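The umbrella lady of Rurville (her words, she asked me to use them)

I have owned maybe 30 umbrellas in my life and ruined most of them, so when a friend told me there was a woman in Rurville who teaches people how to fold one, I called her the same day. She doesn't want her name in this, which is fine by me. She runs a small repair business called Weline and gives a class every Wednesday evening.

"People laugh when they hear it," she told me. "Then they show me what's in their bag and I laugh."

Her rule number one is to get the thing onto a table. She won't let anybody roll an umbrella in midair (I tried, I got a look). Lay it flat, handle to one side, and pull each panel out between the ribs before you wrap anything.

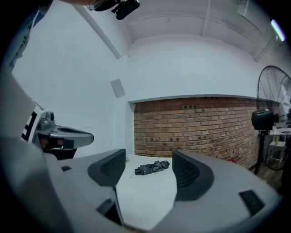
I asked her what most of us get wrong, and she didn't even let me finish. "The strap! They grab the strap first and choke it. The cloth is all bunched up underneath, and that's where it wears through." She wraps in one direction only, always with the panels, and the strap goes on at the very end, snug but never tight.

She learned all this at Bilyk, an umbrella shop where she worked for 2 years before it closed. She figures she rolled roughly 3000 of them there. "My thumbs remember," she said, and she held them up so I could admire them.

We got onto plaid, which she has feelings about. She likes it for beginners, especially a blue one, as the lines tell you right away if a panel has slipped. Plain black hides everything. She also told me to hold it by the handle when I turn it and keep my hands off the cloth, which I had been squeezing like a tube of toothpaste.

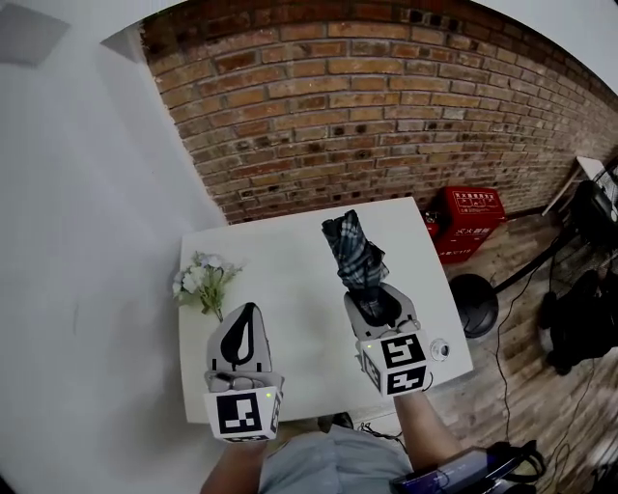
She can be pretty strict about drying, too. Open, overnight, in a room with some air in it, and no folding until morning. I confessed that mine goes straight into a tote bag and stays there till the next rain, and she closed her eyes for a second. "So it smells," she said. Well, yes. It does smell.

After that I got to ask about rooms, because I live in a tiny place and there's no spot for an open umbrella that isn't also the spot for me. She said to look at the walls and up at the ceiling. A bare stretch of wall is good for a hook, and a hook by the door beats a stand any day.

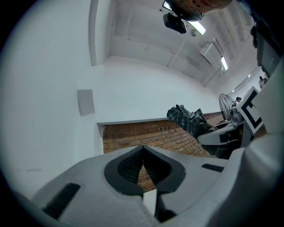

What she keeps by her own door

Less than I expected! One long umbrella, one folding one, and a tin of Peltix wax that she rubs on the zipper of her raincoat. Everything else she has fixed goes back out the door, 137 umbrellas last year alone. I asked if she ever gets caught in the rain without one. "All the time," she said. "I leave them on the bus."

Contact | Copyright Weline, Rurville | Back to top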